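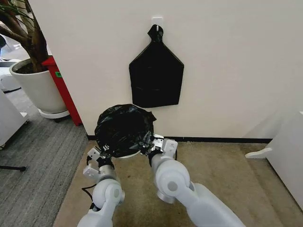
# 공개 시연일 자료: 양팔 로봇 쓰레기봉투 작업

Harex 연구실 공개일에 진행한 쓰레기봉투 교체 시연의 데이터 카드입니다. 시연을 본 분들이 파일을 요청해서 정리했고, 관련 작업을 하는 팀이 바로 내려받아 볼 수 있도록 구조와 한계를 함께 적었습니다. 작성자는 Iñaki Esteban이며 마지막 수정일은 2025/12/28입니다.

## 개요

| 항목 | 내용 |
|---|---|
| 행사 | Harex 공개일, 10월 |
| 작업 | 벽걸이 봉투와 흰색 통을 이용한 봉투 다루기 |
| 로봇 | 흰색 양팔, 양쪽 모두 평행 그리퍼 |
| 조작 방식 | 원격 조작 |
| 에피소드 수 | 400 |
| 시연 1회 제한 시간 | 20분 |
| 배포 형식 | 영상, 관절 상태, 작업 지시문 |
| 내부 이름 | Morkuvdale |

400개 에피소드가 모두 공개일 당일에 나온 것은 아닙니다. 행사 전 준비 기간의 기록이 대부분이고, 관람객 앞에서 수집한 것은 `visit` 태그로 구분됩니다. 두 묶음의 작업 지시문은 같습니다.

## 시연 배경

처음 계획은 컵 정리와 수건 접기였습니다. 둘 다 예전 공개일에 보여 드린 작업이라 이번에는 얇은 비닐을 다루는 쪽으로 바꿨습니다. 비닐은 잡을 때마다 모양이 달라지고, 검은색에 광택까지 있으면 깊이 추정이 자주 흔들립니다. 관람객에게는 단순해 보이지만 조작자에게는 까다로운 작업입니다.

봉투는 벽에 붙인 작은 흰색 접착식 고리에 매듭 부분을 걸어 둡니다. 걸린 봉투는 어깨가 비스듬한 오각형으로 펼쳐집니다. 바닥에는 베이지색 깔개를 깔았고, 통은 그 위에서 씁니다. 고리 위치는 준비 기간에 두 번 바꿨으며, 바꾸기 전의 기록은 이 배포본에서 뺐습니다.
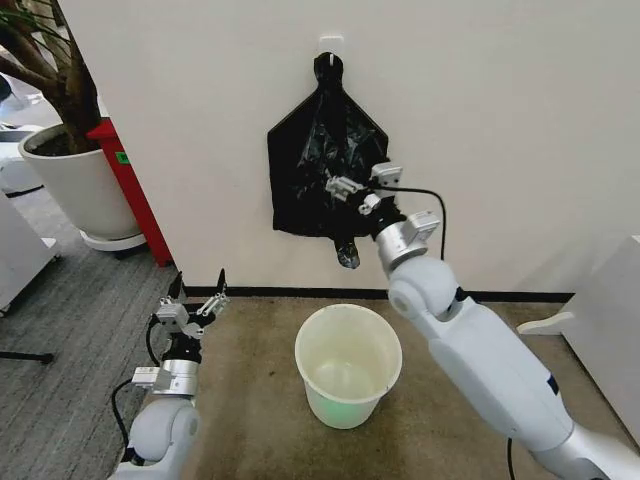 고리를 낮게 달면 봉투 끝이 바닥에 끌리고, 높게 달면 팔을 뻗는 동안 손목 관절이 한계에 가까워집니다. Kenton 팀이 방문했을 때 같은 문제를 이야기했고, 그쪽에서는 고리를 고정하고 로봇 받침의 높이를 조절한다고 했습니다. 우리는 받침이 고정식이라 고리를 옮기는 방법을 택했습니다.

## 작업 단계 라벨

라벨은 사람이 영상을 보고 붙였습니다. 한 에피소드에 모든 단계가 들어 있지 않을 수 있고, 같은 라벨이 여러 번 나오기도 합니다.

- `approach`: 그리퍼를 벌린 채 봉투나 통 쪽으로 이동
- `grasp_corner`: 걸린 봉투의 아래쪽 모서리를 잡음
- `grasp_tail`: 봉투 아래로 늘어진 꼬리를 잡음
- `rim_cover`: 양쪽 그리퍼로 비닐을 잡고 통 테두리 위에 씌움
- `hold_neck`: 내용물이 든 봉투의 목을 잡음
- `support_side`: 다른 손으로 봉투 옆면을 받침
- `release`: 그리퍼를 열고 물러남

`hold_neck`과 `support_side`는 동시에 일어나는 경우가 많아 팔별로 따로 기록했습니다. 왼팔과 오른팔의 라벨 파일을 합칠 때는 시간값을 기준으로 맞추면 됩니다.

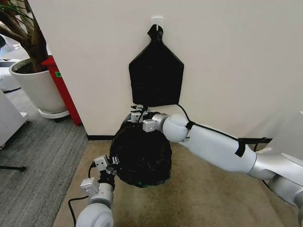

## 파일 구조

```
morkuvdale/
 episodes/
 0001/
 head.mp4
 joints.csv
 labels_left.csv
 labels_right.csv
 instruction.txt
 splits/
 train.txt
 heldout.txt
 visit.txt
 LICENSE
```

`joints.csv`의 각도 단위는 라디안이고, 그리퍼 값은 0이 닫힘, 1이 완전히 열림입니다. 에피소드 번호에는 빠진 곳이 있습니다. 품질 검사에서 제외한 번호를 다시 채우지 않았기 때문에 마지막 번호는 1804입니다. 번호로 반복문을 돌리지 말고 `splits/` 아래 목록을 읽어 주세요.

`heldout.txt`에는 준비 기간 마지막에 수집한 기록만 넣었습니다. `visit.txt`는 학습용 목록과 겹치지 않습니다.

## 공개일 진행 기록

오전에는 Mac Mathúna에서 온 분들이 먼저 보셨고, 오후에는 일반 신청자를 받았습니다. 설명은 Iñaki Esteban이 맡고 조작은 두 명이 교대했습니다. 질문은 대부분 실패했을 때의 처리에 관한 것이었습니다. 비닐이 손끝에서 빠지면 조작자가 같은 단계를 다시 시도하고, 제한 시간이 지나면 그 에피소드는 미완료로 저장합니다. 미완료 기록도 배포본에 들어 있으며 `instruction.txt` 둘째 줄의 `status` 값으로 찾을 수 있습니다. 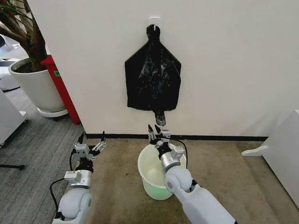

조작 화면을 함께 보던 관람객 몇 분은 그리퍼가 어느 부분을 노리는지 알기 어렵다고 했습니다. 머리 쪽 시점에서는 팔이 통을 가리는 순간이 많아 타당한 지적입니다. 꼬리를 잡으러 가는 구간이 특히 그렇습니다. 빈 통 바로 위에서 오른쪽 그리퍼가 손끝을 벌려 위로 향하고, 비틀린 비닐 꼬리가 그 조금 위까지 내려오는데, 이때 오른팔이 통의 오른쪽 일부를 가립니다. 이 구간을 학습에 쓸 때는 영상만 보지 말고 관절 상태를 같이 넣는 편이 좋습니다.

## 알려진 한계

- 봉투는 검은색뿐입니다. 투명 봉투나 흰색 봉투에 대한 성능은 확인하지 않았습니다.
- 배경이 거의 고정되어 있습니다. 화분과 빨간색 캐비닛이 왼쪽 위에 계속 나오므로 위치 단서로 학습될 수 있습니다.
- 통 안쪽이 연두색이나 민트색으로 보이는 영상이 있습니다. 색 보정은 하지 않았습니다.
- 힘 센서 값이 없습니다. 비닐이 팽팽한 정도는 영상으로만 판단해야 합니다.
- 라벨 경계는 검수자에 따라 차이가 납니다. 경계 근처 프레임은 평가에서 빼고 계산하기를 권합니다.

## 사용 조건

연구와 교육 목적으로 쓸 수 있습니다. 재배포할 때는 이 문서를 함께 넣어 주세요. 관람객의 음성이 들어갈 수 있어 모든 영상에서 소리를 제거했습니다. 오류는 저장소의 이슈에 에피소드 번호와 파일 이름을 적어 올려 주시면 다음 배포본에 반영하겠습니다.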